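Color Handling Between the Edit Room and the Projection Hall
Project report, Digital Media Practice, Dornitz
Concetta Gentile
Supervisor: Merike Lukoševičius

Background

Student video at Dornitz is edited on desktop monitors in the edit room and shown on the wall screen in Rosenthal Hall. Work that looks correct in the edit room often looks flat in the hall. Shadows turn gray, skin shifts toward yellow, and titles set in dark colors become hard to read from the back rows. The usual remedy has been for each student to raise contrast before export until the result seems acceptable. This leads to uneven material when several students' work is shown in one program.

The project set out to measure the difference between the two rooms, to find which part of it comes from the equipment and which part from file settings, and to write an export procedure that students can follow without measuring tools. Sound was left out of the project, as was the choice of editing software. All grading was done in Usum, the program installed in the edit room.

Equipment and rooms

The edit room has no windows and is lit by ceiling panels that stay on during class. The monitors are of the same model but had not been calibrated together. They were set to the same color mode and brightness before the first test, and the menu lock was turned on.

The projector in Rosenthal Hall is rated at up to 1,000 lumens in its brightest mode. It was being run in that mode, which boosts green and gives whites a cold tint. The cinema mode is dimmer and closer to the video standard. The hall has blinds on one side. With the blinds down there is still stray light from the exit signs and from the gap under the rear doors.

Playback is handled by Bririvora, a playlist program that runs on the hall computer. It reads the color tags in a video file if they are present. If they are missing, it makes a guess from the picture size.

Method

A test reel was put together from 20 clips supplied by students in the course. Clips were chosen to cover interiors, faces, night exteriors, text on plain backgrounds, and close views with strong color. A gray ramp and a set of color bars were added at the head of the reel. Each clip was exported from Usum twice, once with the default settings and once with color tags and signal range set by hand.

Readings were taken from the center of the wall screen with a handheld meter. The meter was placed on a stand at the same mark on the floor each time. All hall readings were taken on a Tuesday evening, after dark, with the blinds down. The monitors were measured with the same meter the same evening.
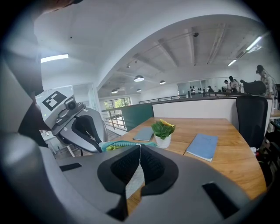

Saturated colors were examined apart from skin and neutral tones. The hall projector loses more in yellow and green than in any other part of the color range, and the loss depends on the picture mode in use. A neutral patch near the color under test makes the error easier to judge by eye. A yellow flower over dark green leaves in a small white pot gives the two problem colors and a near-neutral in one view. In the bright mode, material of this type drifted toward lime in the yellows, and detail in the darker greens closed up. In the cinema mode the yellows held their hue, although they were dimmer than on the monitor. Raising saturation in Usum to make up for the dimmer picture was tried and dropped, because it clipped the yellow channel mix and removed the shading inside the brightest areas.

Results

The largest single error came from signal range. Files exported with default settings were written in limited range without a tag, and Bririvora treated part of them as full range. Black was then shown as dark gray and white as light gray. This accounts for most of the flatness that students had reported. Files with the range set by hand did not show the fault.

After the tags were corrected and the projector was moved to cinema mode, 89 percent of the patches measured in the hall fell within the tolerance set at the start of the project. The patches outside tolerance were nearly all in the deepest shadows, where stray light in the hall sets a floor that no file setting can lower. Closing the gap under the rear doors with black cloth improved the darkest readings by 5 percent.

Text clips gave mixed results. White text on black was readable from every row in both modes. Dark red and dark blue text remained poor in both, and no export setting made a useful difference. Thin typefaces were worse than heavy ones at the same size.

Export procedure

Set the Usum timeline to the standard video color space before importing any clips. Changing it later alters grades already made.

Grade with the edit room ceiling panels at their low setting.

On export, choose limited range and turn on "write color tags." Leave the bit rate at the course preset.

Open the finished file in Bririvora on the edit room computer and read the information panel. The color space and range should both be listed. If either says "assumed," export again.

In the hall, select cinema mode, lower the blinds, and play the gray ramp before the program. The two darkest steps should be separate when seen from the middle rows.

Limits and remaining work

All hall measurements were made at the center of the screen. The corners are visibly dimmer and were not mapped. The projector lamp was partway through its life, and its color will change with age, so the readings should be repeated when it is replaced. The December program was prepared with the procedure above, but no measurements were taken during it.

Students' own laptops were not tested. Several in the course grade at home and export from there, and the screens they use differ in ways this project did not cover. A short test clip with the gray ramp and color bars has been placed in the course folder, together with the meter readings and the Usum export preset.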